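Takodeo Paper Cups: README

Small tabletop scenes with colored paper cups, release 2
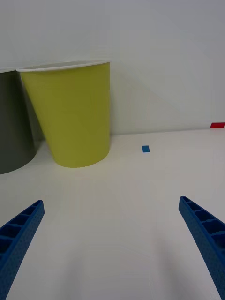 Yellow-green cup with the dark gray one beside it, blue tape marker on the white table.

What's in the box

Takodeo is a collection of short recordings about paper cups. Plain party cups, the kind with a rolled rim, set out on a white table and then stacked, nested, lined up or moved from one spot to another. There are 138 recordings in this release, and every one of them comes with a one-line note in everyday words ("put the green cup inside the gray cup", "move the gray cup next to the tape").

I love these cups! They cost next to nothing, they come in great colors, and they change a little every time you handle them. A rim gets a dent, a side goes soft, two cups that slid apart fine in the morning stick together by lunch. All of that is in the recordings and I left it in on purpose.

Color names

green: the yellow-green cup. Earlier notes say "lime" or "mustard" for the same cup. All changed to "green" in release 2.
gray: the dark gray cup. It can look close to black in low light, but the note always says gray.

If you find a stray "lime", please tell me which recording and I'll fix it.

The table

White top, plain white wall behind. Small bits of colored tape mark the surface. Treat the tape as part of the setting unless the note mentions it. Shadows on the wall move around between sessions, and I think they're one of the nicest things in the set, especially when you're trying to tell a pale rim from a pale wall.

Folders

stack/ one cup placed over another, mouth down
nest/ one cup dropped into another, mouth up
line/ cups set side by side
move/ a single cup going to a new place
notes.csv the one-line notes, with the recording name in the first column

Known problems

In 30 recordings a cup is partly out of view at the start. They're listed in partial.txt so you can skip them or go straight to them.
Two recordings in nest/ have the same note by mistake. The second should read "gray into green".

Changes

18 August 2023: release 2. Color names cleaned up, line/ added, partial.txt added.
January: first release, stack/ and move/ and a very short nest/.

Put together by Jahangir Paul for the Mondal tabletop collection. More cup colors are coming, and I'm already saving a orange sleeve of them for line/.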